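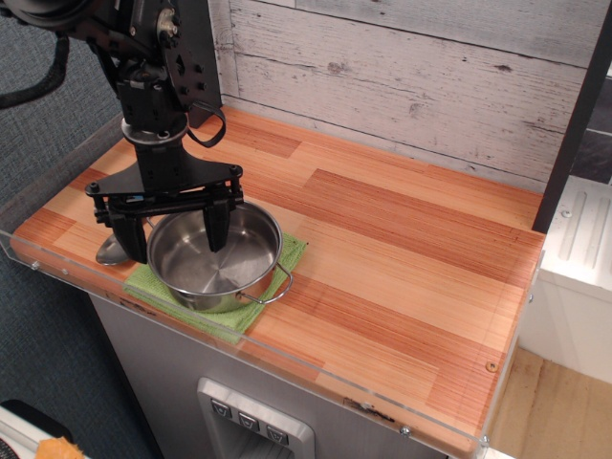

Rural return-of-service seats, how the contract works (1/12)
Print | E-mail

Laurinda Carrilho @ Weltalham

1/ The Weltalham medical program has reopened its return-of-service stream. 18 seats. Tuition is covered in full, and the graduate owes practice time in a designated community. I read the agreement so that applicants have a starting point. Notes follow.

2/ Term of service: 34 months, full-time equivalent. The clock starts on the first day of independent practice. Residency does not count toward it, including rural rotations done at a designated site.

3/ Part-time practice is allowed with written approval. Months are then prorated. At 0.5 FTE the obligation doubles in calendar time. Parental leave pauses the clock and carries no penalty.

4/ Living allowance is separate from tuition. It is paid at $3,390 per term, two terms a year, and is treated as a loan until service is complete. Most of the questions I get are about this clause.

5/ Designated communities are those with a catchment under 3,000 and no resident physician for the previous year. The list is revised every May. Pinano is on it now. Yuen came off at the last revision.

6/ If your community comes off the list after you have signed a site letter, the letter holds. If you have not signed one, you choose again from the current list. Schedule B, paragraph 4.

7/ Buyout: tuition and allowance repayable with interest from the date of each disbursement, reduced in proportion to months served. There is no partial buyout. You serve the term or you repay the balance.

8/ Failing to match to a residency is not treated as default on the first attempt. A second unmatched cycle triggers a review. The agreement does not say what the review can decide. I have asked Saodah Santoso in the program office for the wording.

9/ Specialty: family medicine, general internal, psychiatry, paediatrics. Anaesthesia only as an enhanced-skills year after family medicine. Gilmar Bittencourt asked about emergency — same rule.

10/ Correction to 4/: the allowance is paid at the start of term, once enrolment is confirmed. An earlier version of this thread said the end.

11/ Reply from Saodah re 8/: the review may defer the obligation or convert it to a loan. It cannot assign you to another specialty. She is getting that added to the applicant guide.

12/ Signed agreements go in with the main application. The witness cannot be a relative. Schedules A and B both need initials on every page — they do get sent back.

Print this thread | E-mail this thread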